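The Closton Table, One Winter In

I don't trust product photos of tables. They are shot in rooms with no people in them, under a big soft light, with a bowl of lemons off to one side. The wood always looks like it was finished that morning, and it probably was. So when Jandstead started calling its Closton table "the surface that forgives," I wanted to see one that had been through some actual homework.

We have had ours since October. It cost 300 dollars before delivery, and delivery was extra, and so was the kit of wax and cloth the salesman said we would be "silly" to go without. I was silly. I bought a bottle of plain dish soap and went home. Three months is a short time for a table, and I'm not claiming otherwise. But the marks come early, and the early ones are the ones you notice.

What follows is a plain look at one top, with a few notes on what the brochure said and what I think of it.

The finish

The brochure says "barely there." I have read that line many times and I still can't tell if it describes how the finish looks or how much of it they put on. Dillisov, who make the coating, have a leaflet that runs to 24 paragraphs and never says how many coats you are getting. I wrote to ask. The reply thanked me for my interest in wood.

The grain

The store made a great deal out of the grain. "Every board tells a story." Fine, but most of the boards I saw on the floor told the same one. I'll give them this much: there is some variety in ours. The part nearest the camera has dark wavy stripes packed close together, and then toward the far end it all calms down and you get a paler, smoother patch with a bit of pink in it. I like the striped part better. My wife likes the quiet part. The store card mentions neither and just says "light."

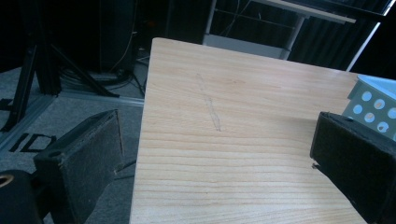 Photo: Bilal Majali

The gray mark on the left is the one everybody asks me about. It goes on a long diagonal, thin and sketchy, darkest at the lower end where it comes to a blunt little tip, and up at the other end it fades into a loop you can hardly make out. I have heard pencil. I have heard something dragged. A man on the Jandstead help line told me, without seeing it, that it was "character developing."

I don't think a table develops character in three months. I think it gets a mark on it. What I can't tell you is where the mark came from, and I'd be suspicious of anyone who could from a photo.

The fleck

There is a small brownish fleck in the wood, up toward the far end and over to the right. It looks like a knot, or like the start of one. The brochure has a whole page on knots and how they are "selected by hand for warmth." Maybe. It is a very small fleck to have been selected by anybody. I suspect it was simply in the board, and the board was simply next on the pile.

The rounded corner

Rounded corners are sold as a safety feature, with a toddler in the ad. I have no toddler. I have a hip, and the hip is in favor. A round corner also has less of a point to get chewed up when you drag chairs past it, and I'd have paid a few dollars for that reason alone if they'd had the sense to mention it. They didn't. The ad went with the toddler.

Where things get parked

The storage basket sits by the far edge. I had a long argument with myself over whether baskets do anything at all, and I'm still not fully convinced. The theory in the magazines is that a basket "gives clutter a home." In my experience clutter has a home already, and it is wherever you last put it down. A basket gives you a deeper place to lose the scissors.

That said, the far end of the table has stayed usable this winter, which the old one never did. It might be the basket. It might also be that we moved the mail to the hall. I changed both in the same week, so don't ask me to pick.

On cleaning

I had plenty of advice, and most of it contradicted the rest.

Dace Pärn, who refinishes chairs and has strong feelings about it, told me to leave gray marks alone until I knew what they were. Then try a soft eraser in a spot no larger than a thumbnail. Then stop, look at it the next day in daylight, and decide if you've made it better or just made it shiny. "Shiny is not clean," she said, and I've been repeating that to people ever since.

The Esfahani care sheet - that's the oil people, not the rug people - says to oil the whole top every 19 days. Every 19 days! Who arrived at that? If you can show me a tabletop that could tell the difference between 19 days and a month, I will buy the large tin. Until then I'm going to assume that the schedule was worked out by whoever sells the tin.

The internet said toothpaste. The internet always says toothpaste. Toothpaste is a mild abrasive with mint in it, and if you rub it on one spot of a table you'll have a dull spot that smells like a dentist.

My own method so far is a damp cloth, a dry cloth, and some patience. It's not much of a method, and it won't get me a page in the brochure.

The tiny speck

Down in the striped area there is a dark speck, very small. I only noticed it when I saw it in the photo. I've decided not to have an opinion on it. You could go over any table in any house with a lens and come away upset, and I know people who've done it and ended up sending back three in a row.

What I'd tell you before buying

Go see one that somebody has owned for a while. The floor model won't help you much, as it gets wiped down every evening by a kid with a spray bottle. Ask a friend of a friend. Sit at it. Put your cheek down near the surface and look across toward a window, and never mind what they think of you.

Don't pay for the words. "Forgiving," "honest," "lived-in," I've seen all three on the same tag. A pale top shows a dark mark. That's how pale tops work, and no leaflet is going to change it. If a gray line across the table is going to bother you every time you eat breakfast, buy something darker and be bothered by crumbs.

As for whether the Closton is worth the money, I'd say it's a decent table with a bad writer. I'd buy it again at a lower price. I would not buy the kit.

Posted Fri 13 January

Filed under: Furniture, Second Looks, Kitchen & Dining

Comments (4)

Jolanta Krawczyk
We have had a light table from the same store for years and ours has a line much like that one. I used to put a runner over it. Then I got tired of washing the runner. Now I only see it when guests point it out, and I've started inviting guests with worse eyesight.

Rimantas Vaher
You're too hard on oil. I agree the schedule is silly, but a top that never gets any will go thirsty on you, especially with the heat on all winter. I do mine twice a year - spring and fall - and it takes me 37 minutes including moving the chairs. Try it before you make fun of it.

Hajar Lahlou
Which help line did you call? I called about a wobble and was told it was my floor. It was my floor, but I didn't care for how quickly they said it.

Rimantas Vaher
@Hajar Put a level on it anyway. They told my brother it was his floor too, and it was the leg.

Related
The Bench That Was Supposed to Seat Four
Do Felt Pads Do Anything? A Season of Checking
Six Drawer Organizers I Have Stopped Using
Reading the Small Print on "Solid" Wood
Dillisov Coating, Two Years Later: Readers Write In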